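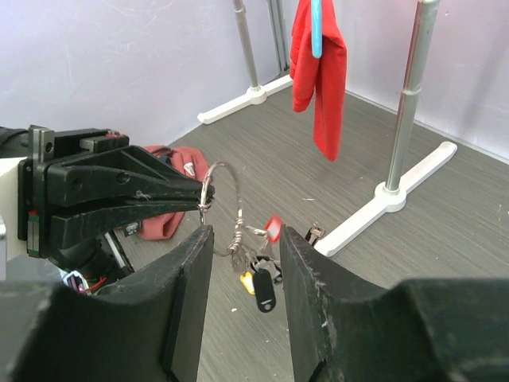 What is the Vutis software meant to do by the end of this funding period?

It is meant to let two arms work on the same small object in a shared workspace, with one motion planner, one perception service and one set of logs, and without an operator editing configuration files between tasks.

Progress report to the Brulside program office
Period ending October 2018
Prepared by Simão Calado

Status

Work packages 1 and 2 are complete. Work package 3 (two-arm handling of thin objects) is open and will run into November. Spending is on plan. One deliverable has changed scope and is described under Planning.

Control

The controller was split into two processes at the start of the period, one per arm, with a shared clock. Previously a single process served both arms, and a slow reply from one bus delayed commands to the other. The split removed the delay but exposed a fault in the startup order: if the right arm's process came up first, it waited on a lock that the left process had not yet created. The lock is now created by the launcher.

Gripper commands now carry a target width and a current limit together. In the older interface these were separate messages and could arrive in either order. Task scripts written against the old interface still run through a wrapper. The wrapper will be removed after work package 3 closes.

Joint limits are read from a single file at launch and checked against the values stored on the motor controllers. A mismatch stops the launch with an error naming the joint. This check was requested in the last review.

Perception

The test set for the period was built from household items: keys on a ring, plastic key tags, a backpack and hanging clothing. Keys were chosen for work package 3 for two reasons. The ring is thin enough that depth data is unreliable on it, and the bundle below it changes shape whenever the ring is moved.

We labeled 886 wrist camera images for ring segmentation. The first model treated reflections on metal poles as ring fragments. Adding crops of the poles as negatives reduced these detections on the held-out images. Remaining errors are mostly of one type: the far side of the ring is hidden by the fingertips, and the model closes the loop in the wrong place. We do not expect more labels alone to correct this. The current plan is to fuse the two wrist views before fitting the loop.

Red items behind a red key tag also cause misses. Tag detection now uses outline as well as color.
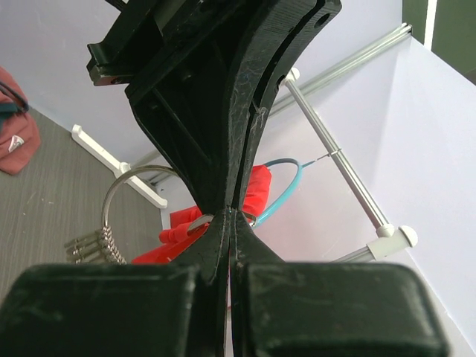
Planning

Rerker, the motion planner, treats the two arms as one system when their grippers are within a set distance of each other and as separate systems otherwise. Switching between the two modes caused a visible pause in early builds. The joint plan is now prepared in the background while the arms are still apart, and discarded if it is not needed.

The collision model covers the arm links, the rack, the walls and the floor. Cables are not modeled. The original deliverable called for a cable model, and we have replaced it with a padded volume along each arm. The padding costs some reachable space near the walls. We ask the program office to confirm that this substitution is acceptable.

Grasp approach directions for the ring are ranked by clearance from the other gripper's fingers. The ranking ignores the keys themselves, which are free to swing. A settling wait was added before the second arm closes in. Its length is fixed at present and should depend on the motion that came before it.

Tooling

Gil, the log viewer, can now show both arms' joint traces, gripper commands and camera streams on one timeline. It opens a log in place without converting it first. Of the 29 issues open against Gil at the start of the period, almost all are closed; the rest concern export formats and have low priority.

Each run is stored with the software version, the calibration file and the planner settings that produced it. Runs made with uncommitted code are flagged in the viewer. 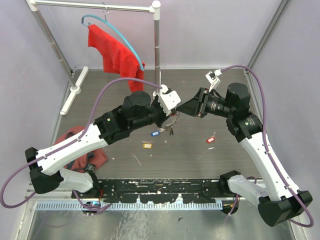
Figure 3. Both arms reaching to the center of the cell, with a small metal key below the left gripper.

Open items

Six items carry over into the next period:

Fusion of the two wrist views for ring fitting.
Settling wait based on the preceding motion.
Removal of the gripper command wrapper.
Recovery behavior after a dropped object. The scripts currently stop and wait for an operator.
Calibration drift check at launch, using the same mechanism as the joint limit check.
Written decision from Brulside on the cable model.

The work package 3 test protocol will be sent in November, before the trials are scheduled.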